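Sweeping Up
June
By R. Tadano

Vomora had sent two pairs of grippers and wanted to know which was better. I had said I would find out by sweeping. The rule at Dostonell was the same dustpan, the same brush and the same board for every run, and I had done 1200 runs by the middle of the month.

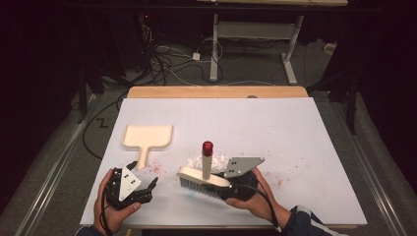 My wrists hurt at night. I wrote that on the sheet under Remarks, and the office moved it to a column called Other. The older pair pinched well but let the brush turn. The newer pair held it straight and made me slow.

At run 1295 I stopped for tea and read back through the scores. I had marked the older pair higher on 854 of them. I couldn't remember deciding that.
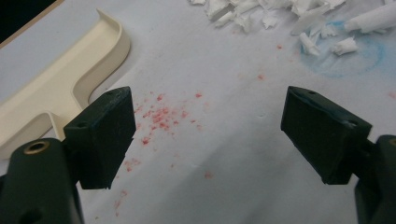

Salehi, the firm upstairs, made the fingers, and they rang at four to ask for a word they could use. I said "steady". They asked if I had another one. I said I would ring back, and put my hands into the handles again.
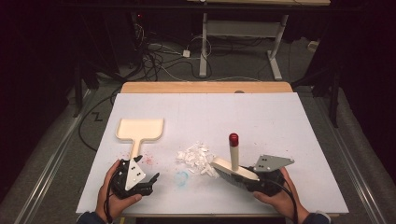

I had 3 runs left before the building closed. I kept thinking about my mother's kitchen, where the pan hung on a nail and we never gave it a score. The phone rang again and I let it ring. Then I picked up the pen and wrote "steady" in both boxes.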